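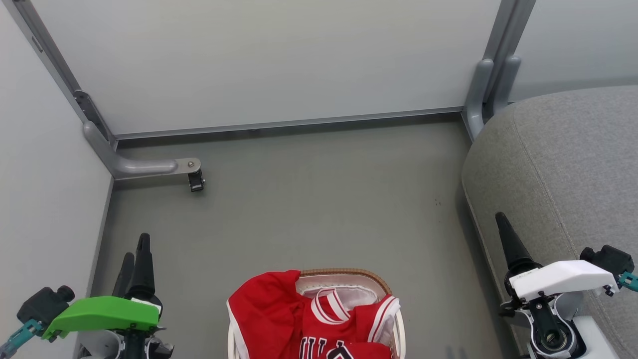
Laundry cell, grippers on either side of the basket

Windevon finger kit, 2 stars. Kurup promised a ten-minute swap. It took me 148 minutes, mostly re-zeroing the wrist camera.
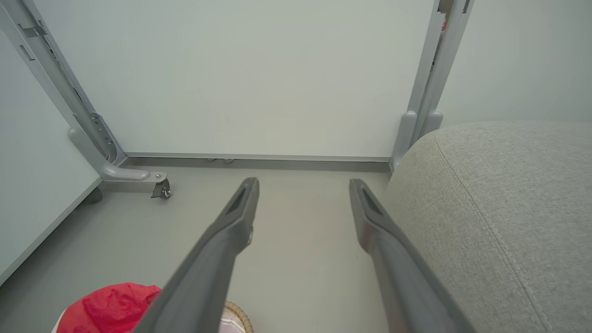
Setting up

The manual skips finger alignment – I did mine by eye over the floor. Shiny mesh is my test cloth. I remain unconvinced by the "no recalibration" claim. 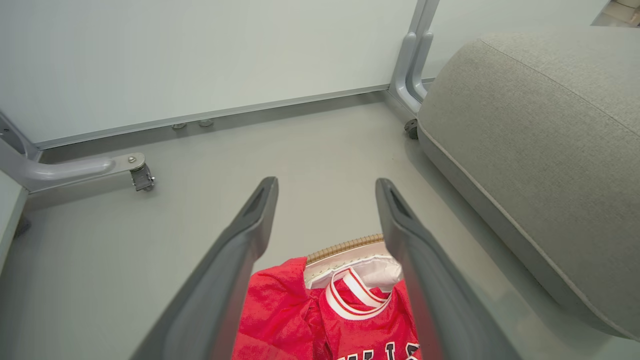
Wrist camera view, red jersey between the fingers

Lucimara Bragança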